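Balitine: The Lubis Lock
Children's math picture book, paperback

Product details

Author and illustrator: Ratih Chong
Publisher: Tesix
Series: Balitine, book 2
Reading level: grades 3 to 5
Math topics: prime numbers, factor pairs, common factors
Format: paperback, sewn binding
Shipping weight: 268 grams
Item number: 650
Availability: in stock

Description

The gates of Rollelham close at dusk and open only when the keeper sets the right number on the Lubis Lock. When the keeper falls ill, her apprentice Balitine must work out the number from a set of clues scratched into the gatehouse wall. Each clue rules out a group of factors. The final answer is 900, and the story shows how it is reached by breaking the number into primes and building it up again.

The math is part of the plot and is worked in full. Factor trees appear on the same page as the event they belong to. Terms are defined at first use and repeated in a glossary at the back. Readers should know their multiplication facts before starting. Long division is not required.

The second book can be read without the first. Characters carried over from book one are introduced again in the opening chapter.

Classroom use

The text suits reading aloud in two sittings, with a break after the gatehouse chapter. A teacher guide is sold separately and contains reproducible factor tree blanks, a vocabulary list and an answer key. The guide does not include the story text.

Ordering

Single copies and classroom sets ship from the same warehouse. Orders for delivery by 25th December must be placed through the standard checkout, as purchase orders take longer to process. Returns are accepted on unmarked copies. The third title in the series is scheduled for July and can be reserved now under the Balitine series listing.
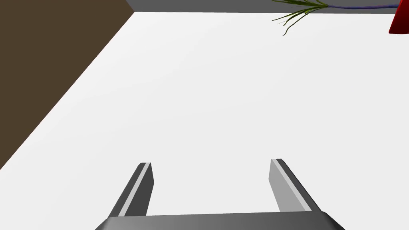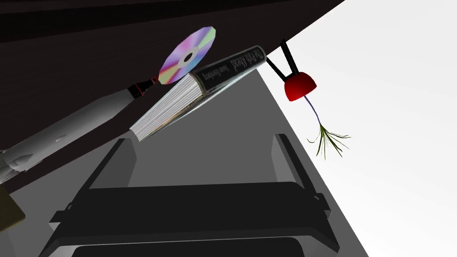 Second image: disc and thick paperback. Computer renderings.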